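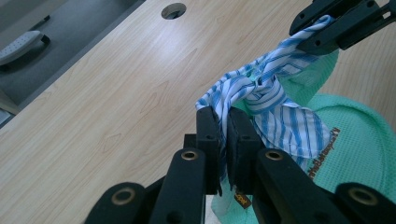 Siwan Mostyn wrote in after fitting two of these that the cable hole is best sorted out before anything goes on the table, and the order of the steps below has been changed to suit.

4. Running cables through the table top

Before you start, clear the table and switch off anything plugged in at the wall.

4.1 Wipe the top along the grain with a dry cloth. Knots and wavy figure are part of the wood and do not need filling or sanding.

4.2 Check that the ring sits level in the hole. Press it down with your thumb if one side is raised.

4.3 Feed each cable down from above, smallest plug first. Leave 30 cm of slack on the table side.

4.4 Tie the cables together under the top, 20 cm below the hole. Do not pull the tie tight – you may need to add another cable later.

4.5 Plug in at the wall and move the table back into place. Lift it to do this. Dragging it can trap a cable under a leg.

Note: Plugs wider than the hole must go round the back edge. Do not force them or cut the ring.

Caution: Keep the floor near the table clear of shoes, pens and loose cable ends while you work. You will be stepping back without looking down.

Caution: Do not stand drinks next to the hole. A spill will run straight down the cables. If this happens, switch off at the wall first, then dry the hole from underneath.

4.6 Look at the tie again after a week and trim the loose end.

Replacement rings are sold singly by Margaritis. Give the table name, Vistus, and part number 17 when ordering.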